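Dilinow
Software Developer, Grasp Planning (contract, 29 weeks)
Posted 9/11/22

Dilinow writes control and planning software for two-finger grippers. We are looking for a developer to join the planning group at our Cledudmont office. You will report to Morfudd Howells.

The work
You will look after Skov, our grasp planner, which takes a depth image and returns a ranked list of grasps. It is mostly C++ with Python tooling. Planning time per grasp is now about 790 milliseconds and we want it well under that by December. You will also fix the way Skov handles round items of mixed sizes sitting close together, and add replay tests for recorded sessions.

What we need
Solid C++ and a working knowledge of collision checking. Some experience with camera calibration is useful. A degree is not required.

Conditions
Full time, 77 dollars an hour, 21 days of paid leave pro rata. Two days a week can be worked from home. Travel to the Wostalach site is paid.

To apply, send a résumé and a short code sample to Hollis Pennington. Your cover letter should be no longer than a page. 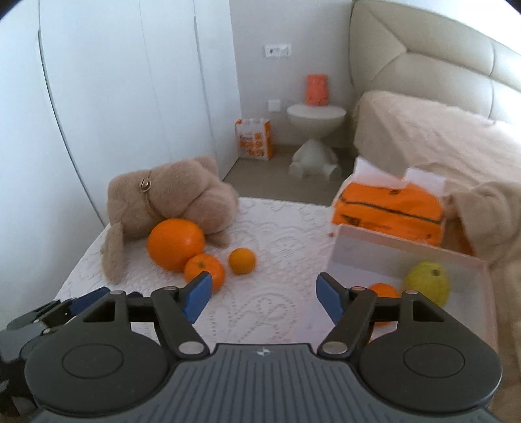
Does the planner choose the grip force as well?
The planner only picks the pose and the jaw opening. Force is set in the controller, which is kept by a separate group.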